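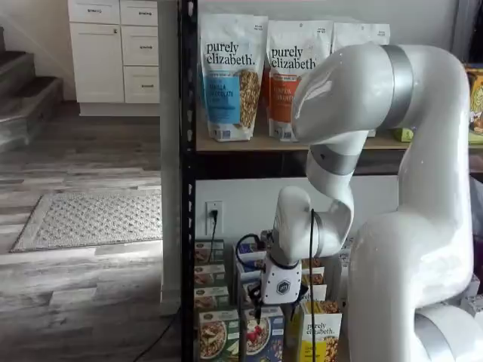
Shelf Stocker, Part Time
Trestside Grocery, Kirkbridge store

Trestside is hiring a part-time stocker for the breakfast section at Kirkbridge. The job is keeping cereal, oatmeal and granola filled, faced and in the right place. Boxed products go in columns on the lower level. Granola pouches go on the wooden shelf, labels to the front.

What you will do:
Bring cases up from the back room and cut them open
Rotate stock so older dates sell first
Pull damaged boxes and log them
Check shelf tags against the weekly price list
Break down cardboard at the end of the shift

The store carries 188 breakfast items, and a full reset of the section takes place every 2 months. You should be able to lift a full case and stand for most of a shift. Stocking experience helps but is not required. Training is paid.
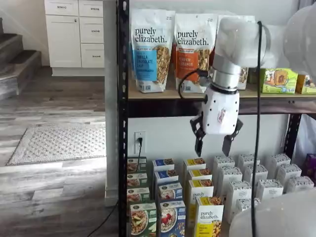
Joyce Kirui says the granola is the part new stockers find slow, as pouches slump if they are set down too quickly, and that the boxes are easy once you know the order of the columns.

Shifts start at 6 a.m. Wednesday availability is required for the main delivery.

To apply, ask for Afiq Ismail at the service desk or leave a completed form there. Applications close at the end of September.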